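About Jurnidside

Jurnidside is a two-person office that reads flooring quotes for people who are about to sign one. Frauke Janssen started it after paying for the same kitchen floor twice. Berwyn Parri joined from the trade side, where he had spent years writing the kind of quote we now pick apart.

We don't sell floors. We don't fit them, and we take no commission from anyone who does. You should be suspicious when a company tells you that, so our fee is printed on the first page of every report and you can ask to see our accounts.

What we do

You send us the quote, the product sheet and a rough plan of the room. We send back a plain report. It says what the words mean, what has been left out and which questions to ask before money changes hands. Most reports run to 5 pages. A few have been one paragraph, when the quote was fine and we said so.

We have read 2,057 quotes so far. In 256 of them the area being charged for was larger than the house could hold, even with a fair allowance for waste. We doubt that all of those were honest slips. We can't prove otherwise, and we don't name the firms.

What we don't believe

"Lifetime" finish. Whose lifetime? Ask for the warranty in writing and read the part about chairs.

"Waterproof." Sometimes the board is and the joints are not. A spilled glass and a leaking dishwasher are different problems, and sales pages like to treat them as one.

"Sustainably sourced," with no paperwork attached. Maybe it is. We would want to see the certificate, and we would want the name on it to match the name on the box.

Star ratings. We read them like everyone else, then we set them aside – a floor reviewed in its first week hasn't been through a winter with the heating on.

We hold ourselves to the same rule. There are no customer quotes on this site, as you would have no way of checking them.

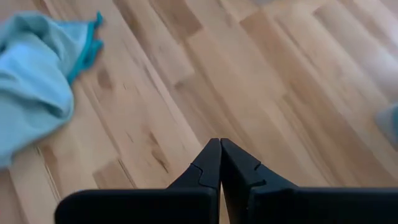
2 min read

Pale wood is what most people ask us to look at now. It's a nice look, with the boards changing shade from one to the next, and we have no quarrel with it. Our quarrel is with paying a "character grade" premium for ordinary variation. Ask to see several boxes opened, in daylight, before you agree to the price.

Where we stand on advice by phone

We don't give it. Berwyn tried it for one February and found that callers mostly wanted to hear that they had already made the right choice. Perhaps they had. Send the papers and we'll tell you what they say.

Reports go out by email. If you disagree with one, write to Frauke. She answers in the mornings and she does change her mind, though it usually takes a document to do it.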